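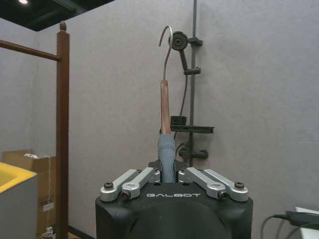

FICTION | SHORTS

**The Quote**

Drinance wanted a yes or a no by the end of April, and I was the one who had to write it down.

The quote from Ostermann ran to 6 pages. I read the last one first, the way my mother read restaurant menus. Installation, training, a service plan that renewed itself unless you begged it not to. Line 106 was "miscellaneous adaptation." I asked the salesman what that meant.

"Handles," he said. "Grips. Whatever your site needs."

"So we wrap the tool ourselves."

"Many customers enjoy that."

I wrote *tape* in the margin and went back to look at the thing. It held the hook straight up, handle pinched between the metal fingers, the wire end curled over to the left. The shower pole was behind it on the wall. I watched for as long as my coffee lasted.

"What does it cost when it drops one?" I said.

"It doesn't drop them."

"Handau said that about the cart."

He hadn't heard about the cart. We had paid 771 dollars to have it hauled away, and Jendano still sent us a bill for the wheels.

Back at my desk I opened the budget form. There was a box for expected savings, and he had already filled it in for me, in pencil, very lightly. I erased it. Then I typed 500 under repairs, looked at it, and moved my cursor back to the front of the number.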